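Romdale Makers Board > Robotics > Papers and results
Thread: Hand-held gripper demos, does the result hold up?

gumleaf_servo
Read the Rukeck writeup twice now. The claim is that 1000 demos collected with hand-held grippers in people's homes beat the same number done by teleop in the lab. I don't buy it. The test set was 32 trials and they count a grasp as a success if the thing leaves the cup. That's a low bar.

tang_and_solder
Did you read the appendix? Dehua Jin's group reports placement separately, and the gap holds there too. Smaller, but it holds.

gumleaf_servo
I read it. Placement is scored by one person watching video. And which objects? Clear plastic is where wrist cameras fall over. A grey see-through spoon standing in a beige cup, fine, a human squeezing the handle will get it every time because the human is looking with their own eyes. The policy only gets the camera. 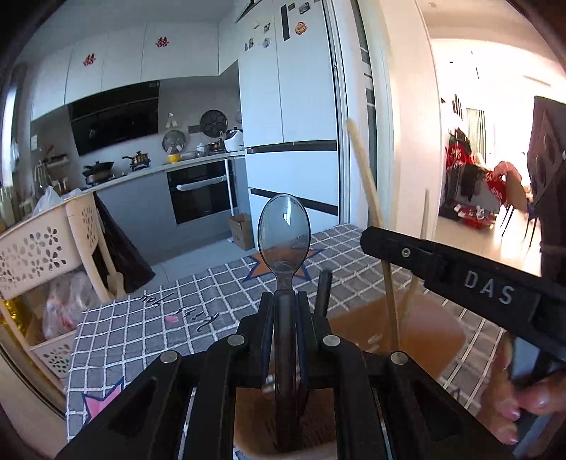
So you end up with a pile of lovely demos containing information the robot never had. My guess is the cluttered kitchens are doing the work, and you'd see the same bump from teleop if you hauled the arm out of the lab.

mpeng
Nobody is hauling an arm into 32 kitchens, mate. Cost is part of the method.

gumleaf_servo
Then call it a cost result. The title says "better".

q_yao
Half agree. Background variety matters — patterned tablecloths, cupboards, people's coats — and they never separate it from the collection method. But the see-through stuff isn't hopeless. We trained on 5 kinds of clear cutlery at Plulstead and it was passable once we threw out demos where the fingers hid the handle.

gumleaf_servo
How many did you throw out?

q_yao
More than I'd like. I'll dig up the log.

tang_and_solder
Chopsticks were worse for us than spoons, for what it's worth. 3 seeds, all bad. They lean wherever they like and the gripper comes in at the wrong angle.

gumleaf_servo
See, that belongs in a paper. Has anyone asked Guilan Duan whether the raw trial videos are coming out?

mpeng
Asked in April. Still waiting.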